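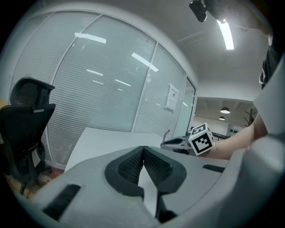 Parisa Nazari argued in last year's seminar that a register of names and the wall that carries them are two separate memorials, and that students too often treat the second as a copy of the first. The notes for this session begin from her remark.

Session 7: Names, Registers and Omissions

The Nondmont Memorial commemorates 2,079 merchant seamen lost from ships that sailed out of the port. Its names are cut by ship, then alphabetically by surname. Rank is given only for masters. The accompanying register, kept in the reading room of the Mendonça Library, is arranged by surname throughout and adds age, next of kin and home address where these were known.

The two lists do not agree. The register was compiled from returns sent in by shipowners, and entries continued to be added after the stone had been cut. Nearly 700 names in the register carry a correction in a later hand, most of them to spelling. Few of these corrections were carried over to the panels.

Students should note three terms used in the reading. An addendum panel is one added after dedication. A transferred name is one moved from another memorial, usually when a grave has been identified or a ship's records revised. A non-commemoration is a casualty who met the criteria and was left off.

Crews engaged in foreign ports present particular difficulty. Many were entered by a single name, or under a spelling chosen by the engaging officer. Davoud Rostami's chapter on the crew of the steamer Flalen follows one such list from the engagement papers to the finished panel, and should be read in full.

Required reading
Rostami, chapter 4
Negin Jalali, "The Order of Names," pages 12 to 31
Register of the Nondmont Memorial, introduction only

Written work
Select one ship from the register and compare its entries with the corresponding panel. Record every difference in spelling, order or rank. The essay should not exceed 3,000 words, excluding the table of differences, and is due at the first meeting in September. Requests to consult the original register should be addressed to Gholamreza Mirzaei at the library.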